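Attendance registers in adult evening classes: paper or app?
Forum: Adult and Continuing Education > Running a course

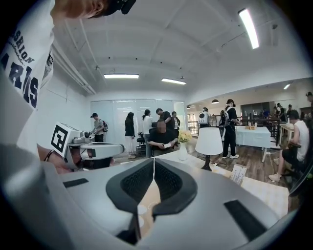 Post 1
khrystyna_md
Mon 30 September

Hello all. I coordinate the evening program at a small adult learning center, mostly language courses and basic bookkeeping. We have 165 learners registered this term. Until now every teacher kept a paper register and brought it to the office on Friday. Our director wants us to change to an app called Zaltia, where the learner scans a code on the door and the attendance is recorded.

I have two worries. First, many of our learners are over sixty and do not like to use the phone for such things. Second, the app marks a person as absent if the scan is more than 6 minutes after the start. Our people come from work, the bus is late, they are never on time in the first weeks. With paper, the teacher simply writes a tick and the lesson continues.

If somebody has used Zaltia or something similar with adults, please tell me how it went. I must give my opinion in writing before the next staff meeting.
Khrystyna-Mariia Derkach

Post 2
oldchalk

We used Dasta, same idea, for one year. The late limit can be changed in Dasta, but only by the person who has the administrator account, and in our place that person worked mornings. So for the evening courses it stayed wrong until January. Ask who will hold the admin account before you ask anything else.

Post 3
ah-rin.chae

I will defend the app a little. I teach Korean and I had 42 people in two groups last year. With paper I was losing the first part of every lesson to calling names, and I pronounced half of them badly, which was embarrassing for everyone. After we changed, I walked in and started teaching.

For the older learners, I put the code on my desk also and helped them during the first two evenings. After this most of them could do it alone. Three did not want to, and I entered them by hand. It is permitted, at least in Zaltia. There is a button "add manually" under the class list.

Post 4
khrystyna_md

Thank you, the manual button is very useful to know, it was not in the demonstration. Ah-rin, did the manual entry count the same as a scan in the final report? Our certificates need 80 percent attendance, so for some learners one evening makes the difference.

Post 5
ah-rin.chae

Yes, it counts the same, but there is a small letter M next to the date. Our office asked me once what the M is. I explained and it was fine.

Post 6
brassmonkey_tutor

I disagree with most of this. Calling names is not lost time. In the first weeks it is how the group learns who is who. I teach a literacy class and for some of my learners, hearing their own name said by a teacher in a normal friendly voice matters a lot. A code on a door does not say good evening to you.

Also please think about people who share a phone in the family, or who have no data left at the end of the month. They will stand in the corridor and feel stupid, and some of them will not come back. I have seen this with the online enrollment already.

Post 7
oldchalk

@brassmonkey_tutor you can say good evening to people and still have an app. They are two separate things. I greet everyone at the door and they scan while I do it.

Post 8
brassmonkey_tutor

You can, yes. My experience is that teachers stop after a few weeks, when the machine does the counting. I include myself. I was part of the Frade trial two years ago and by the middle of the term I did not know the surnames of half the room.

Post 9
nightshift_pete

What does the app do with the data? Our learners signed a paper saying we keep attendance for the certificate and for the funding report. Nothing in it about a company. We had to print a new consent form and collect it again from every person, and that was more work than the registers had been for the whole year.

Post 10
khrystyna_md

This I did not think about. I looked now at our form and it says "the center will keep a record of attendance". I think it does not cover an outside company, but I am not a lawyer. I will ask the director.

Post 11
mlindqvist

Have you considered simply a shared spreadsheet? The teacher has a laptop in the room anyway. One sheet per course, names in the first column, dates across the top. The percentage calculates itself. It costs nothing and the office sees it on the same evening. We tried Omance before and went back to this.

Post 12
oldchalk

Until someone sorts one column without the others. Ask me how I know.

Post 13
mlindqvist

Lock the name column. It takes one minute.

Post 14
ah-rin.chae

The spreadsheet is good for a few courses. With many teachers, each one writes something different in the cell – x, yes, 1, present, the time of arrival – and the formula counts only one of them. If you choose this way, make a drop-down list with two or three options and nothing else.

Brassmonkey, I do agree with you about literacy classes. I would not use a code there. But Khrystyna asks about language and bookkeeping, and these are different groups.

Post 15
brassmonkey_tutor

Her language beginners may be closer to my learners than you think. But fine, I accept that bookkeeping people can scan a code.

Post 16
khrystyna_md

I am grateful for all answers, also for the ones that do not agree. My plan for now is to propose a trial only with the two bookkeeping groups until January, with the late limit switched off if the director agrees. The language courses stay on paper, or maybe on the spreadsheet with the drop-down list.

One more question. In the trial, should the teacher keep a paper register at the same time, as a safety copy? It is double work and I do not want to ask for it if it is not necessary.

Post 17
nightshift_pete

Keep both for the first month. We had one evening when the wifi was down and the whole group was recorded as absent, teacher included.

Post 18
oldchalk

Two weeks is enough in my opinion. After a month they will copy one from the other anyway.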